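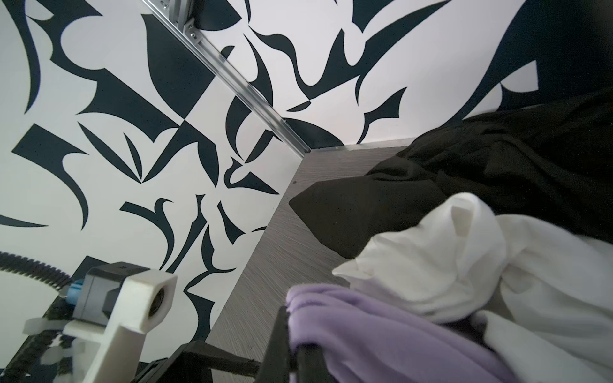
Magnolia has had its turn. Every flat I've rented came in it, or in that grey that wants to be magnolia, and the landlord always says it "keeps things neutral". Neutral for who? I lived with it 5 years and couldn't tell you one thing about those walls. Give me black hooks and crescents and great pointed leaves on plain white, running right up to the corner and carrying on round the other side. You'd hate it or love it. At least you'd look up.

Leena Laaksonen reckons bold pattern makes a small room smaller. Maybe. Hers is beige and it's still small.

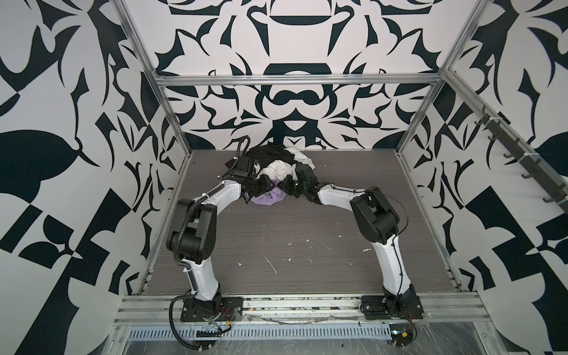 And the cost argument is rubbish too. I got quoted 155 for a hallway in a proper loud print, paste included, and 460 to have the same hallway skimmed and painted white. White! People pay that without blinking, then buy cushions for teh colour.

What bothers me is the selling. We decorate for some buyer who hasn't turned up yet – might be ten years off – and who'll rip it all out anyway. Meanwhile its us eating breakfast in there every Monday. Paper the hall. Do the ceiling if you fancy.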